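Finish for a butcher block counter – oil or hardwax?

tegan_w
Joined: May 22, 2023
Putting in a 52 inch run of butcher block next to the stove and one more piece by the sink. The store sold me mineral oil and said to reapply monthly. My neighbor says that's a waste of time and I should use hardwax oil. Kitchen gets used every day, two kids. What would you do?

DCuadros
Mineral oil if you cut on it. Hardwax if you don't. Decide that first.

tegan_w
We don't cut on it. We have boards.

DCuadros
Then hardwax. Two thin coats, wipe off all the extra, leave it alone overnight between coats. I used Rodico on mine and the stove side still looks fine after four years. Sink side needed a touch-up at year two.

lucimara.a
I'd go the other way. Mineral oil is cheap and you can fix a stain in ten minutes with a sanding block and a rag. When my hardwax counter got a black ring from a can I had to sand a big patch and blend it, and the patch still shows at an angle.

DCuadros
Sounds like it went on too thick. A thin coat blends.

lucimara.a
It was two thin coats, per the can. The ring was iron and tannin, it went right through. Is the block oak, Tegan? That matters.

tegan_w
Maple according to the invoice. I paid 700 for both pieces.

JosueC
Maple is easier. Whatever you pick, do the underside and the end grain too. I skipped the underside on my first one and it cupped by the dishwasher. Also sand to 150 and stop. Going finer just keeps the oil from soaking in.

DCuadros
Agree on the underside. I go to 180 but it's the same idea.

e_teixeira
Can you post a picture before you put anything on it? Hard to tell what people mean by "pale" or "yellow" and some of these come with a factory oil. If it has one, hardwax may not cure right.

tegan_w
Here you go.

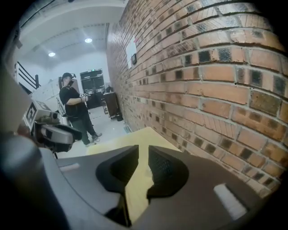 Pale yellowish tan showing through the gap in the middle

e_teixeira
Not enough there for me to go on. Drip some water on it. If it beads and sits, there's something on the wood already. If it soaks in and goes dark, it's bare.

tegan_w
Beads on the long piece. Soaks in on the short one.

lucimara.a
So the long one was oiled and the short one wasn't. Another point for mineral oil, you can just keep going.

DCuadros
Or wipe it down with mineral spirits, sand it, and start clean. One extra afternoon.

JosueC
I'd try both on the sink cutout if they left it with you – flip it over and do half and half.

tegan_w
They did leave it. Will try that in June when the faucet is in.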